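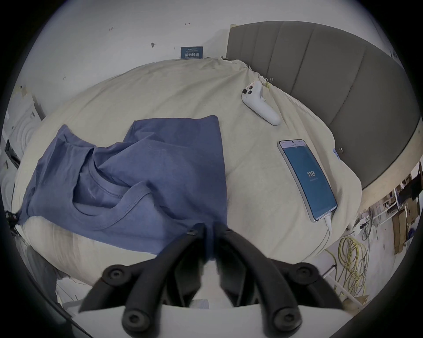 Holow stacking cot, nursery size

Print this page | E-mail this page

We bought six of these last January for the toddler room at our Driltonham nursery, to replace floor mats that had split along the seams. They have been used for the afternoon nap every weekday.

The cot is a mesh sheet on a low frame with a plastic foot at each corner. Putting one together took me 30 minutes. The others went faster once I stopped reading the leaflet, which has two of the steps in the wrong order. No tools are needed, but the end bars are stiff and it helps to have a second person hold the frame down.

The mesh wipes clean and dries before the next day. It hasn't sagged, even under our heaviest three-year-olds. The stated limit is 50 pounds.

Stacked, they fit in the closet beside the coat pegs. The feet don't lock together as firmly as on the Ozoliņš cots we have in the baby room, and a tall stack will lean if it gets bumped. We keep ours in two stacks.

Fitted sheets are sold separately. The Holow ones are thin and shrank in the dryer. Standard crib sheets are too wide.

One foot cracked in the spring. The supplier in Roltthorpe mailed a replacement free of charge, though it came in gray and the rest are green.

We paid $193 for the set. I would order them again, with different sheets.

Print this page | E-mail this page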